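May, 6:40 am, Orham cell

Cable dress on the arm again. The black and yellow bundle still runs along the top of the forearm and hangs in a loop past the gripper. Overnight log shows 354 picks and 24 stops, 20 of them with the wrist rotated past its usual range. I put those down to the loop dragging on the bin contents. Re-torqued the gripper flange, cleaned the connector and reseated it. No change to the tool centre point.

Checked the bin against its tape marks on the table - within tolerance. Nipped up the bar clamp on the rim. Test load is the usual mix, with the blue and white brush and the leopard-print tape roll left in as awkward shapes.

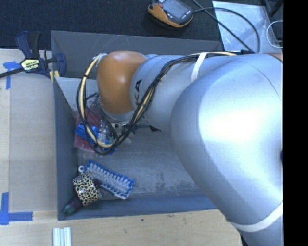
Văduva wrote back at noon that the slack should come out at the elbow and stay generous at the wrist, or the conductors will work-harden at the joint and we'll be rewiring by winter. Fair point. Brukville lost a harness that way.

Plan for this afternoon: shift the surplus back past the elbow, add one hook-and-loop tie on the forearm, jog the wrist through full travel at low speed, then run 40 cycles. Cledevholm has the spare harness and I've asked for it to be sent regardless. Still need to write up the new tie position in the maintenance sheet.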